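April, arvo

Whiteboard clean, bench 2. Board's flat on the table for it, easier than doing it on the wall.

- Stirard cleaner is down to the last bottle, Kiyoshi to order more
- old marker from the Harklow layout came off ok, left a grey haze. second go with a damp cloth, better
- dont use the scourers!! Hatsue's corner is still scratched from last time
- specks near the middle wont shift. ask Minoru if thats ink or the surface gone

Blue spray bottle stays on the table with the board til we're done, pls dont wander off with it.
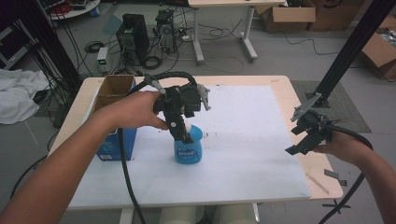 ## Still to do

- cables on the floor behind the table, coil and tag
- bin the wooden stick
- fresh cloths, colour doesnt matter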